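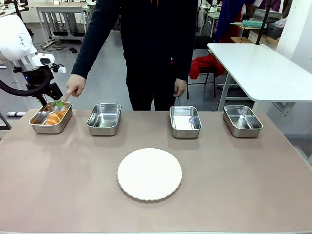 Picking up a croissant is a great way to find out whether you like your gripper. We've been switching back and forth between the Corby and the Flirnberg on our left arm at Cletport for 2 weeks now, and I promised last issue that I'd write up how it went, so here goes! The job is easy to say out loud: take the pastry out of a steel tray and put it on a plate. The croissant starts in the tray at the far left of the row, the plate with the wavy rim waits in front, and then the fingers have to get down inside the tray without shoving the thing into a corner. You can see how much pointing goes on (that's a finger just about touching the green bit at the business end), and I'd say half of our talk in those weeks was some version of "it's going to catch right there."

The Corby went on first. I love how it feels when you drive it by hand, very smooth, very quick to close, and it opens wider than I thought I'd need. Trouble is, quick to close is a bad habit around pastry. Even with the speed turned way down it wanted to finish the squeeze before I'd made up my mind, and we got a lot of flat croissants and a lot of crumbs in the bottom of trays. I ate some of the evidence. The finish on the tips is slick too, so whatever didn't get squashed tended to roll out on the way up, usually a couple of inches above the rim, which is the most annoying place for it to happen.

The Flirnberg is slower and a bit clunky and I've come around to it completely. It's a plain two-finger parallel job with a linkage you can see working, and the soft padding does so much for you. You can be a little off center and still get a decent hold. It did take me a whole afternoon to get the mounting angle right (the first time I had the wrist turned so the cable pulled tight every time we reached left, so please learn from me and leave yourself a nice generous loop).
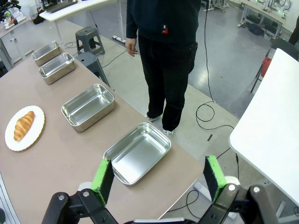 Looking down the fingers from the wrist camera, pads wide open, croissant on the plate.

Now, cameras, which I didn't plan on writing about at all! We had the fixed one watching the table and the little one at the wrist, and I figured the fixed view would do most of the work. It's lovely for seeing the whole row of trays and where everybody is standing. But once the fingers are down in a tray I want to know what's between them, and the wrist view puts a finger on each side with the tray right in the middle. I ended up driving off that one almost the whole time and only glancing at the other for the plate.

The one real headache is shine. Those trays throw the ceiling lights straight back at you, and the bright patches slide around as the arm moves. I tried dropping the exposure, which helped the steel and made everything dark look like soup. If you've got a setting you like for this, write in, I'm begging.

The controller was the Jemal for both grippers, to keep things fair. I ran 90 tries with each one, same tray, same arm, fresh croissant whenever the old one got too sad. The Corby got the croissant to the plate in 50 of its tries. I don't have a clean number for the Flirnberg, and I'm a bit embarrassed about that. I changed the pads partway through and then kept counting as if I hadn't, so the total is mush. It felt a lot better. I'll rerun it properly and put both in one table.

Small Jemal gripe while I'm here: it forgets your finger limits when you swap tools. You have to go three menus deep and type them in again, and if you skip it the fingers stop short and you stand there wondering why it won't close. I did this more than once. I've now taped the limits to the side of the bench.

Would I send the Corby back? No, I'd keep it for boxes and jars and anything with a hard side, where being fast is a plus. For food, or anything you'd pick up gently yourself, I'd bolt on the Flirnberg and go get a coffee. Next up are the other trays, farther down the row, where the arm has to stretch more and I expect the wrist angle to get ugly. We may have that ready for the October issue if the new pads show up on time.

Newsletter > Bench Notes > Grippers
Filed under: Hands-On, End Effectors
Aug 19, 2022
2 comments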